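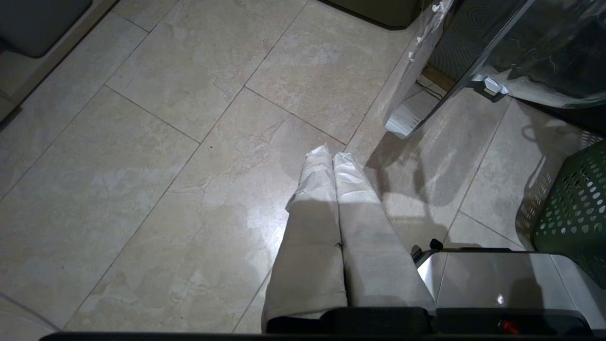
Libor Gajdoš wrote back on the last report that he wanted less about the weather and more about who is running and how often, so that's how I've done this one.

Rokitier Track Club, April update for Plornov

Numbers first. We now have 2 training groups, juniors and adults. Both meet Saturday at the Vondráček track, juniors at 8 and adults once the kids clear off lane one. Club laps logged since the season opened – 2,549. Target was 2,000, so we're ahead, mostly thanks to the juniors. Adults still patchy.

Sprints going well. Starts are better, block work every week now. The relay squad dropped the baton twice at Arby but got round, and the change from second to third leg was the best we've done. Need more practice at full speed, they all slow down when they reach back.

Long jump – behind plan. The pit needs fresh sand before we can let the older kids jump off a full run-up. Quote is in, waiting on the track office. For now it's standing jumps and short approaches, which they find boring, and two have asked to move over to hurdles. Said yes.
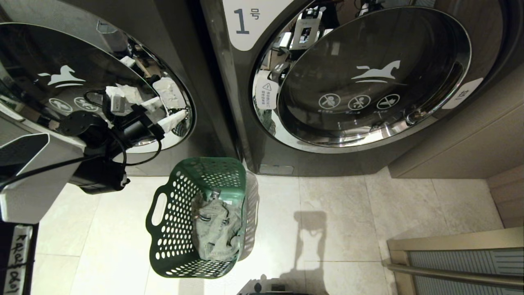

Hurdles themselves are fine. Bought the adjustable ones with your second payment, reciept is in the folder. One came with a bent foot and the shop is swapping it.

Coaching: one new assistant has finished her first aid course, the other is booked on the next one. Still short of a throws coach. Shot put is on hold untill we find somebody, I don't want kids throwing without proper cover.

Money. Travel to Arby cost more than we planned as the small bus wasn't free. Took it out of the kit line. Would like to move a bit back from the winter gym line if you're ok with that – please let me know before the next payment.

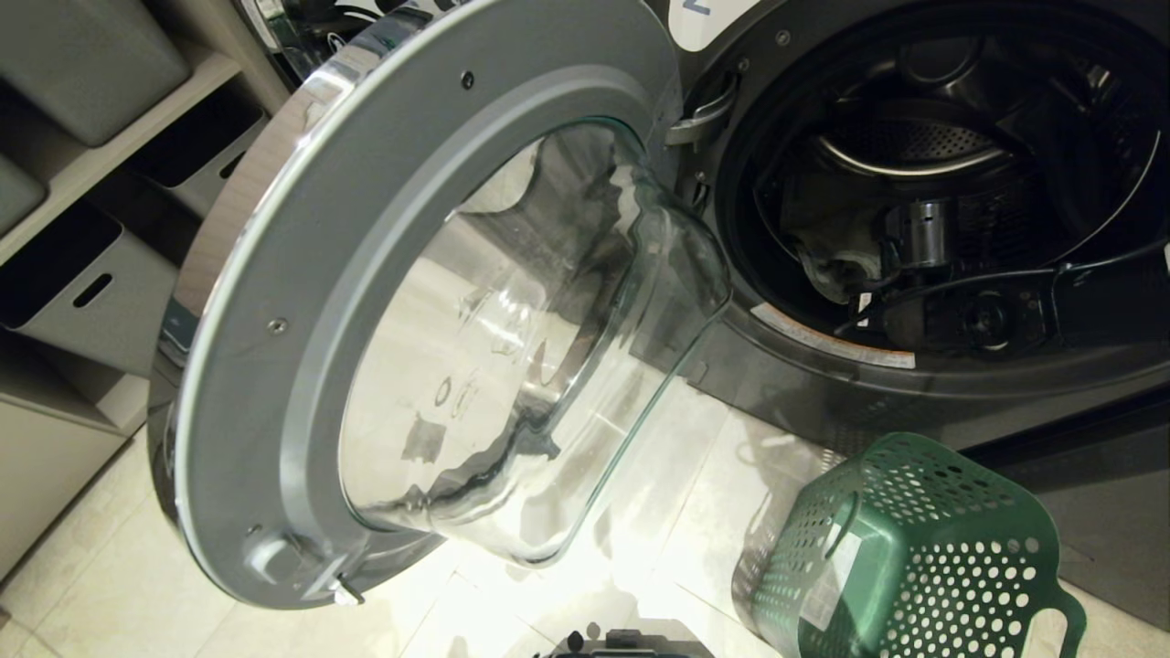 Washing machine with the door open

Next up: home meet, timing gear to borrow, entry forms out to parents this week. Full accounts to follow with the summer report.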